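The Lallgate Three-Sided Table Surround, in Pastel Plaid: A Review After One Summer

I should say at the start that I have never been a plaid person. I grew up with a plaid couch and I did my time. So when I tell you that I have spent the months since June living with a work table boxed in on three sides by plaid fabric, and that I am mostly fine with it, please understand how far I've come.

The Lallgate surround is a simple idea. You get two silver aluminum posts, a handful of clamps, and three fabric panels that stretch between them and make walls along the back and both sides of your table. The front stays open so you can get at things. It is meant for people who want a tidy, closed-off place to work at a table without building a room around it. It comes in plain gray, plain oat, and a pattern the company calls Lira. The gray and the oat were out of stock. You can see where this is going.

Lira has teal in it. It also has pink, orange, yellow, lavender and light green, all crossing each other on white, with little diagonal stripes inside the bands in case your eyes were getting comfortable. The back panel is the calmer of the lot. The side panels are the same idea shouted across a parking lot, with bigger squares and a lot more red and blue on the left and a good deal of purple on the right. I assumed at first that I'd been sent two different orders. I wrote to Lallgate, who replied in 2 days to say that the sides are "a companion print." I have had companions like that.

Putting it up took me an evening. The instructions are a single folded sheet, and step four shows a clamp that isn't in the box. Skip it. The posts want to go up at an angle, leaning out toward the back, and your every instinct will be to straighten them. Leave them alone. I straightened mine, found the fabric hanging like a wet tent, took it all down and started over. Pull the back panel tight first, then the sides, and don't trim anything until the whole business has hung overnight. The cloth relaxes a bit and you'll want that extra inch. 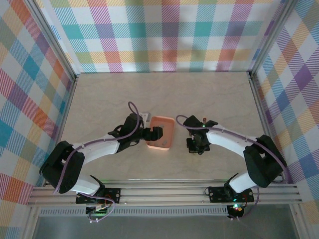

The tabletop is a separate purchase, and I went with the Cladomum in beige. It has a faint veining meant to suggest marble, and from across the room, with the lights low and some goodwill on your part, it does. Up close it looks like a beige tabletop that once read an article about marble. I like it anyway. It's quiet, and with those walls it had better be. I briefly considered the Cladomum in a speckled finish and I still wake up at night thinking how near a thing that was.

As a surface it has held up well. Coffee wipes off. Pencil wipes off. A ring from a hot mug stayed for most of a week and then left without a word. Ballpoint ink is another matter, and there is now a small blue comma near the back corner that I've decided to call veining. The edges are softly rounded, which my forearms appreciate, though it does mean that a pen set down too near the front will go over the side every time.

Now, does the surround do its job? Mostly, yes. The point of three walls is that you stop looking at everything else, and I do look at everything else less. Small stuff that used to skid off the back now bumps into cloth and stays put. The panels cut the glare from the window in the late afternoon, and they take a little of the echo out of the room, enough that I noticed when I had them down for washing.

About that washing. The label says cold, gentle, hang dry. I followed it like scripture and the left panel still came back a touch narrower than it went in. It stretched out again once it was clamped, but I had to lean on it. The colors did not fade at all, and I'll admit I had been holding out some hope.

What I don't love: white ground shows dust, and a plaid with a white ground shows it in neat squares. The clamps are stiff and have taken two of my fingernails. Lining up the pattern where the back meets the sides is impossible, because the prints are different sizes, and if that kind of thing bothers you it will bother you daily. And finding a small object against the walls is hopeless. Put a yellow sticky note on the right-hand panel and you may consider it gone. I keep everything that matters down on the beige, where it has a fighting chance.

On price, I paid 300 for the surround and 47 more for the spare set of panels, which I bought in a weak moment and which are also Lira. The current listing has the two bundled at 368, so do the arithmetic before you click the button marked "Save." I also looked at the Lau, which costs less and folds flat, but its walls came up so short that it was really more of a placemat with ambitions.

Would I buy it again? In gray, sure. In Lira I'd think about it a while and then probably buy it, and that annoys me. I've caught myself liking the lavender. The other morning I saw a dish towel in very nearly the same pattern and stood there holding it for longer than I'd care to say.

Four stars. I'd go to four and a half if they put the missing clamp in the box. If you're waiting on the oat, the site says it will be back in September, though it doesn't say which one.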